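Share this story: 80 shares | 2 comments

A Morning at the Robot Open Day

By Lorraine Dawber
Sep 1, 2026

Conia is a company in Ternside that teaches robots to do jobs around the house. Most of the year its workshop is closed to visitors. In April it opened the doors for a day, and 200 people came to look. A lot of them were kids.

If you missed it, this is what you would have learned.

What is a robot?

A robot is a machine that can sense things, make choices from what it senses, and then move. A toaster gets hot, but it does not look at the bread. A robot has to look first.

The robots at Conia do not have faces, and they don't walk or talk. They are mostly arms. An arm has joints, a bit like your shoulder, elbow, and wrist. Inside each joint is a motor that makes it turn.

What is a gripper?

At the end of the arm is the part that holds things. It is called a gripper. Your hand has five fingers, but many grippers have only two, and they open and close like a clothespin. Two fingers are enough for a lot of jobs. Try it yourself. Pick up a spoon with just your thumb and one finger, then try a book. The book is harder.

How does it see?

Robots use cameras. A camera takes a picture, and a computer works out what is in it and where each thing is. You do this all day without thinking. You know a cup is a cup even when half of it is behind the cereal box. A computer has to be shown many, many pictures of cups before it gets good at that.

Shiny things are hard for cameras, and so are see-through things. Plastic wrap is both.

How does it learn a job?

There is more than one way. At Conia, a person moves the arm and does the job again and again. The computer saves every move. Later it uses those saved moves to try the job without help.

The robots need to practice with real things from real homes. If a robot only ever practiced with wooden blocks, it would not know what to do with a bag that changes shape when you squeeze it.

What was there to see?

The open day had two rooms. In the Marsden room, you could turn a set of motors by hand and feel how gears make them stronger. In the other room, robots were working at tables, and visitors stood behind a yellow line on the floor. The line is a safety rule. A robot arm may not know you are there, so you stay where it can't reach. Grown-ups had to stay behind the line too.

Each working robot had a big red button near it. Pressing the button stops the arm at once. Only the staff were allowed to press it.

There was also a table where you could steer a small practice arm called Broseo with a pair of handles. The job was to move a beanbag from one tray to another. It took most people a few tries. The line for this was the longest one all day.

At a table in the working room:

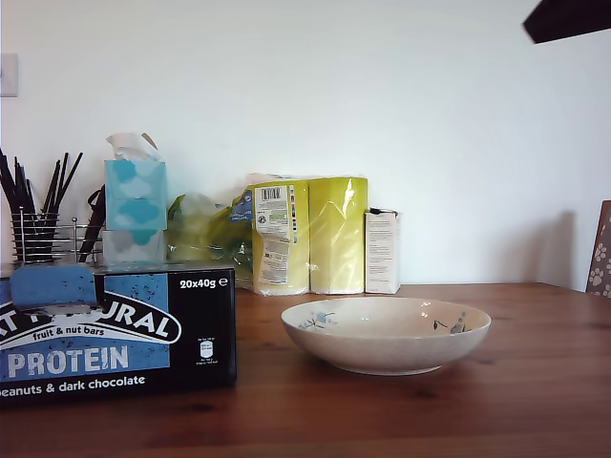
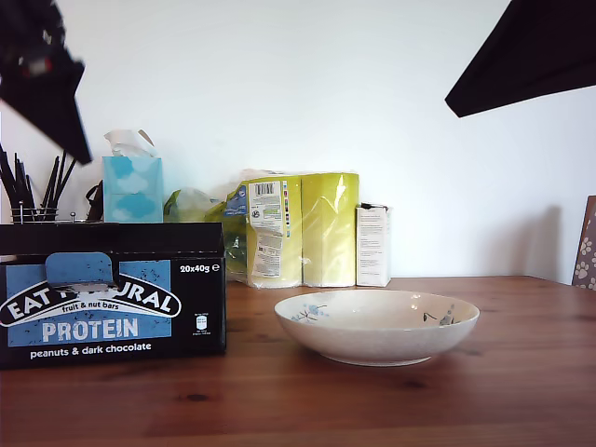

The bowl on the table is empty both times, and there is a box of snack bars on the left.

Can a robot get tired?

A robot's motors can get hot if they work hard for a long time, and its parts can wear out. It does not feel tired the way you do. People check the parts and change the old ones so the arm keeps moving well.

Get our kids' science newsletter every other week. Ask a parent or guardian to sign up for you.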